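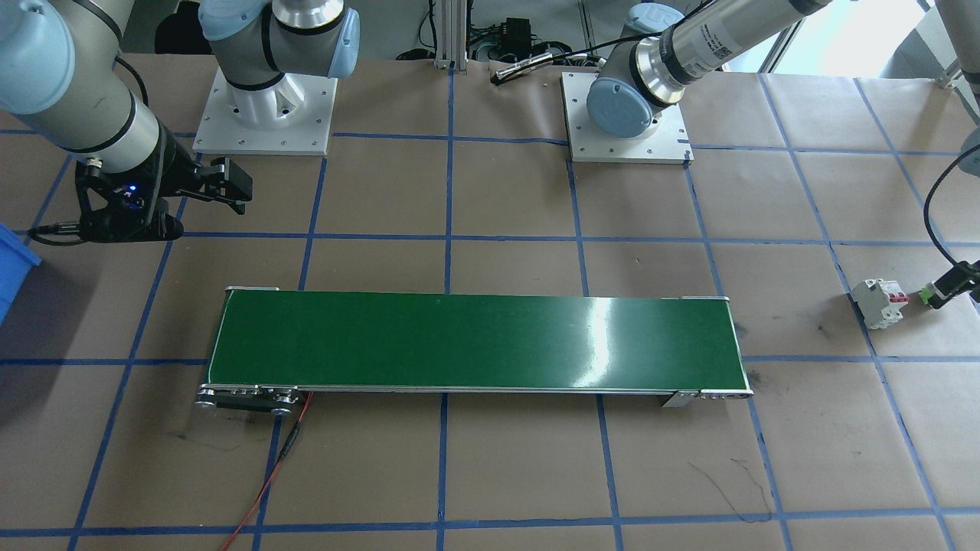 April, bench 2. Gripper comparison, dual-arm cell with belt

Left arm keeps the stock parallel gripper, right arm has the Truvo fingers. Test part is the modular breaker, the one with the red toggle. Both position registers run 0 to 255, so the same script drives either side once the stroke is rescaled.

Controller is the Oranel box, old firmware. Siwan tried the new build in the morning and lost the right arm's gripper status after every e-stop, so we rolled back.

Belt off for the first block. Parts placed by hand on the paper, lying on their side, random yaw. Logged 1,594 grasps before stopping for a cable check. Target was 2,000, rest to be run tomorrow with the same seed.

Stock fingers: misses mostly at yaw near 90, where the toggle ends up between the pads and the grasp closes early. Force reading looks normal in those cases – do not use force alone as the success flag. Position at close is better.

Truvo fingers: fewer early closes, more slip on lift. Pads may be too hard for the housing plastic. Meinir has a softer set from Sasetden, same bolt pattern, try those before changing the approach angle.

Wrist cable on the left arm needs another tie. It pulls at full roll and the TCP offset drifted between calibrations. Redid the offset, old value kept in the config as a comment.

Tape grid is only good for coarse placement. Do not calibrate off it.

To do:
belt speed sweep, lowest setting first
log yaw from the overhead camera instead of typing it in
ask Nic Aodha for the spare finger mount
re-run the stock block if the offset moved again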